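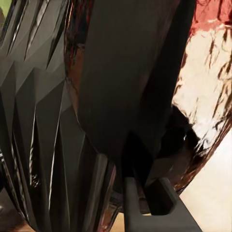
# Sornent simulated cell: setup and upkeep

Print this page | E-mail this page

March
By the Pimero simulation maintainers

## What this package covers

Sornent is a simulated tabletop cell with one arm and one gripper. This README covers installing the cell, mounting the wrist camera, checking the fingertip model and fixing the faults that come up most. Task definitions and training code live in the Fagundes repository and are not repeated here.

The release contains 3,229 episodes rendered from the wrist camera, plus the scene files needed to render them again. The close view at the top of this file is typical of the data near contact: a dark gripper part and a slotted charcoal fingertip, with a faceted dark gray vessel-like object on one side and a glossy rounded one on the other.

## Install

1. Unpack the archive into an empty directory. Do not unpack over an older release - stale material files are picked up without a warning.
2. Set SORNENT_ROOT to that directory.
3. Run `sornent check`. It loads the cell with rendering off and steps the arm through its joint limits.
4. Run `sornent check --render`. The first run compiles shaders and is slow. Later runs use the cache.

Both checks must pass before you change anything in `cell.yaml`. If the first passes and the second fails, the fault is in the graphics driver or the shader cache.

## Camera mount

The wrist camera is fixed to the gripper body. Its pose is stored in `mount.yaml` relative to the flange, in meters and radians. All episodes in this release use the same pose.

At close range the gripper can cover a large share of the view. Don't move the camera to get around this. A changed mount pose makes new episodes inconsistent with the old ones, and the loader does not compare the two. If you need another view, add a second camera under a new name and leave `wrist` alone.

The near clipping plane is 3 mm. Larger values cut into the fingertips when the gripper closes.

## Fingertip model

The fingertips are modeled separately from the gripper body and can be swapped. The tip is an open-slot part with two prongs and a solid base. Objects behind it can be seen through the slot, so the visual mesh must keep the opening. Older releases used a filled block for both visual and collision geometry, and segmentation masks from those releases are wrong in the slot area.

To replace a tip:

1. Export the visual mesh with its origin at the mounting face.
2. Build the collision shape from convex pieces, one for each prong and one for the base. A single convex hull closes the slot.
3. Enter the mass and friction values in `tips.yaml`.
4. Run `sornent tips --verify`. It closes the gripper on a test block 23 times and reports the largest slip.
5. Commit the mesh and the `tips.yaml` entry together.

If the verify step reports a slip above 2 mm, check friction first and mesh scale second. Meshes exported in millimeters load without error and come out far too large.

## Materials and lighting

Glossy objects pick up reflections from whatever surrounds them, which can include colors that are not part of the object. In the view above, the rounded object carries coral red and cream areas, with brown streaks running through the cream. Do not sample pixels from a surface like that to label object color. Use the material ID channel.

Faceted objects give thin bright lines along their creases. The Vilov denoiser smears these at its default strength. The release was rendered with the denoiser off, and it should stay off for anything you plan to merge.

Environment maps are listed in `lights.yaml`. Removing a map shifts the index of every map after it, so mark it `disabled: true` and leave the line in place.

## Routine checks

After every change to the cell:

- run both install checks
- render the reference episode and compare it with the stored hash
- open a few close-range views and look for fingers passing through objects

After a driver update, clear the shader cache before the render check. The nightly job starts at 2:00 and skips the render comparison if the cache is locked, so look for `SKIPPED` in the log as well as `FAILED`.

## Known faults

**Gripper drifts open while idle.** The position controller gain was reset to zero by a partial config reload. Restart the cell. A reload does not fix it.

**Black wrist images.** The near plane was set to zero, or the camera was placed inside the gripper body mesh. Restore `mount.yaml` from the release.

**Objects jump on contact.** The physics step is too long for the contact stiffness. Halve the step and render the episode again. Do not lower the stiffness, as it is shared with the table.

**Depth speckle on shiny surfaces.** Depth was taken from the denoised pass. Switch to the raw depth channel.

## Limits

All images are rendered. No real camera noise or motion blur model is applied. The cell has not been matched against a physical gripper, and tip friction values were set by hand. Force readings at the fingertips are usable for detecting contact and should not be used as measurements.

Print this page | E-mail this page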